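Handout 9: From Recorded Demonstration to Control Policy
Course unit: Perception and Control Software for Manipulation
Tamošiūnaitė, February
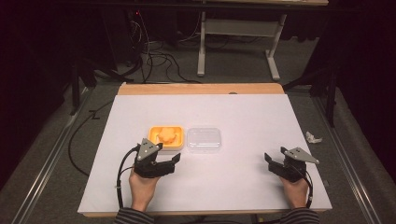

This handout covers the software path between a recorded demonstration and a policy that can run on an arm. Students are expected to have completed the previous unit on coordinate frames and to have a working copy of the Tarus toolkit on their own machine. The exercise set is due at the start of the Tuesday session.

1. Time alignment

Each demonstration is stored as several streams: a head camera view, the pose of each hand-held gripper, and the opening of each pair of jaws. The streams do not share a clock. Before anything else is done, all of them must be resampled to a common rate of 20 samples per second. Positions may be interpolated linearly. Orientations may not; use spherical interpolation on unit quaternions and check the sign of each pair before interpolating. A missed sign change shows up later as a sudden spin of the wrist, and students often mistake it for a fault in the tracker.

Images are never interpolated. Take the most recent image at or before each sample time, and record its age in the log.

2. Segmentation

A two-handed task must be cut into phases separately for each hand. Moving an item from a tray to a neighboring container, for instance, may involve one hand that carries and another that steadies the container, and the phase boundaries of the two will seldom agree. The Flendula segmenter proposes boundaries from jaw opening and hand speed. It tends to place a false boundary wherever the operator pauses with open jaws. Review these by hand and merge them where needed.

The course data set contains 1,857 segments after review. Segments in which tracking was lost are kept, but they carry a flag and must be left out of training.

3. Perception

The detector supplied with the course returns an outline and a confidence value for each item on the work surface. Three points deserve attention:

- Clear plastic gives weak edges against a white background. Lower the threshold for the container class only; a global change will produce false detections on glare.
- An item and a tray of similar color may be merged into one outline. Check the area of the outline before passing it to the grasp planner.
- A gripper close to the camera can hide the corner of a tray. The tracker should hold the last good estimate and increase its uncertainty, as described in Section 4.

4. State estimation under occlusion

Let the estimate of a container be its planar position and heading. While the container is visible, update normally. While it is partly hidden, apply the prediction step alone and add process noise at each sample. If a gripper is in contact with the container, the assumption that it is at rest no longer holds, and the prediction must use the motion of that gripper - most errors in last term's submissions came from leaving this case out.

5. Exercises

(a) Resample the first demonstration in the Zatach folder and plot the image age over time. State the largest value and where it occurs.

(b) Run the segmenter with default settings, then correct its output. Submit both versions with a short note on each boundary that was moved or removed.

(c) Implement the prediction step for a container in contact with one gripper. Extend it to two grippers and explain what the code does when their motions disagree.

Written answers should not exceed 3 pages. Code is to be submitted as a single archive that runs without changes to file paths.

Last updated: February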